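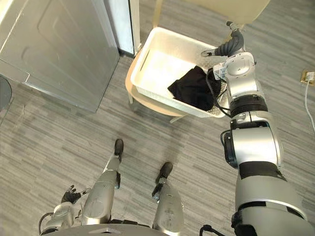
Dicas para quem põe software a tratar da roupa

Desconfio de qualquer programa que promete "lavandaria autónoma" e não me deixa ver o que a câmara vê. Na Garnine testámos 2 pacotes de controlo para humanoides, o Wendura e o Fundari, e o primeiro conselho é barato: comece por um cesto branco com uma única peça escura lá dentro, amarrotada a um canto. O contraste faz metade do trabalho da segmentação, e se mesmo assim a máscara sair aos buracos, o problema está no modelo e escusa de andar a mexer nos candeeiros.

Calibre a câmara da cabeça antes da do pulso. O manual do Fundari manda fazer ao contrário e perdi uma manhã inteira à conta disso. A Marlene Camargo jura que a ordem é indiferente. Comparei os ficheiros dela com os meus e não é.

Planeamento do braço

Desligue a suavização automática da trajetória nos primeiros ensaios. Fica feio, o braço anda aos solavancos, mas vê-se onde o planeador hesita. Com a suavização ligada, o Wendura esconde as correções e o registo parece limpo - foi assim que nos venderam a coisa, aliás.

Ponha o rebordo do cesto no mapa de colisões como volume cheio, com folga. As paredes perfuradas são uma peste: a nuvem de pontos atravessa os furos e o programa conclui que há ali passagem. O Nnamdi Igwe preencheu a malha à mão e o planeador deixou de propor caminhos pelo meio do plástico.
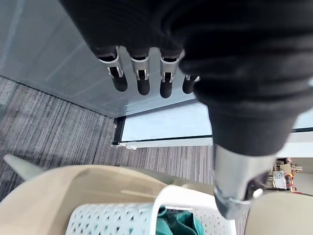
Outra coisa que não vem nos folhetos é o atraso entre a imagem e a ordem. Medi 46 milissegundos no nosso caso, com a rede sossegada. Para pousar uma caixa chega e sobra. Para apanhar uma ponta de tecido, que cede assim que se lhe toca, já me parece curto, e convém baixar a velocidade de aproximação no último troço. Não confie no valor que aparece no painel: esse só conta o tempo de cálculo.

Guarde as falhas numa pasta à parte, com o nome da versão do software. Temos 966 registos e só os falhados me serviram para alguma coisa.

Pegar com as duas mãos

Se o seu pacote trata cada braço como um robô independente, não o use para levantar cestos. Precisa de um planeador que feche a cadeia: mão, cesto, mão. O Fundari diz que o faz. Faz, desde que se ative a opção "objeto partilhado", escondida no terceiro menu e desligada de origem.
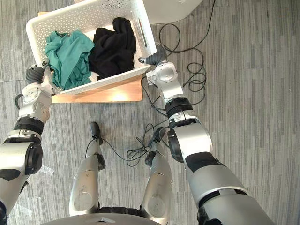

Cesto entre as duas mãos, com uma peça verde-azulada e outra preta lá dentro.

Limite também a inclinação permitida. De origem vem demasiado generosa, e um cesto torto muda a posição da roupa, o que estraga a estimativa feita antes de o levantar. Mais vale repetir a perceção depois de cada movimento, mesmo perdendo tempo. O Gilles Roussel acha isto um exagero, mas ele trabalha com caixas de cartão.

Peças com forro ou estampado

Não acredite nos vídeos de demonstração em que tudo é liso e de uma só cor. Um estampado no avesso baralha o detetor de bordos, que toma cada risco por uma costura.

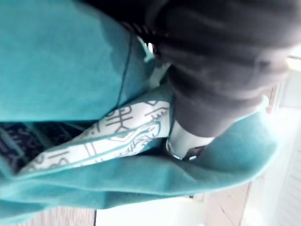 O que nos deu menos chatices foi baixar o peso da textura e subir o da profundidade, e só depois procurar a bainha. No Wendura são 2 parâmetros no ficheiro de perceção; copie o original antes de lhes tocar, porque o botão de repor apaga também a calibração. Perdi a minha em agosto.

E o estimador de pose de tecido da Ajayi, de que toda a gente fala? Instalei, corri, desinstalei. Acerta com a roupa estendida e inventa mangas quando ela está amontoada. A Consuelo Bravo ficou com a licença e continua a insistir. Se ela chegar a valores decentes, acrescento-os a esta página.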